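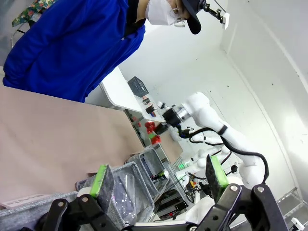
3.2 Bins, Label Cards and the Stuff in Between

I'll go through the table setup in some detail, as readers of our pilot report kept asking me about the bins (and fair enough, I spent a silly amount of time picking them!). We tried opaque ones first, at the Tinadville site, and I disliked them from the first morning. You had to stand right over a bin to know what was in it, so small things got dropped on top of other small things and then vanished. The gray translucent plastic bins in Figure 2 let enough light through that you can usually tell a full one from an empty one, although a crumpled clear bag like the one in the nearer bin is still a nuisance. Clear film over gray plastic is hard to spot at a low angle, and in our notes film bags are the item most often left behind when a bin gets emptied.

The item set has 284 pieces, all of them everyday household goods: bottles, pouches, tins, toy food, bits of packaging. Kai Meinecke put the first version together and I kept adding to it, mostly from my own kitchen drawers. Each piece belongs to one category and each category has a small white label card. The cards are where I'd do things differently. We printed them too lightly, and the one in Figure 2, which I read as "Bottle", is a decent example of how faint they look from any distance. The cards for the November sessions were reprinted in a heavier typeface and I haven't had a complaint yet.

Where the card goes matters more than I expected. In the Kondlow layout the card lies flat on the tabletop near a corner of the board, and the bins stand in a line. That leaves the middle free for sorting, which I like, but it also means the card and the bin it refers to can end up a fair stretch apart. Gunther Hamann argued for cards taped to the bins themselves (the Wiegand layout, described in 3.3), and he has a point, except that bins get picked up and swapped and then the card travels with the wrong one.

Over 1,424 placements in the Kondlow layout, we logged 309 as ending up in a bin of the wrong category. Bottles did better than I'd feared. The awkward cases were small bottles that came to rest close to the rim of a bin that already held something bigger. There's a small white-capped bottle near the rim in the farther bin in Figure 2, next to a dark blue object, and I'd call that sort of thing a borderline placement: in for our purposes, but one bump and it may well be out again. We scored these as placed if the item stayed put until the end of the round.

Color was the other thing that kept coming up. Red items tended to get grouped together on the table before anything was binned, whatever category they belonged to. You can see three red objects standing close together on the second tabletop in Figure 2, with a small green item by them. I don't want to make much of one cluster, but the habit was common enough in the session notes that we added color as a column in the Prelham coding sheet on 2 March 2020, and earlier sessions were recoded to match.

Both tabletops are the same pinkish beige. It's a pleasant enough color to look at all day, but pale items do get a bit lost on it, and I'd try something darker if we ran the whole thing again.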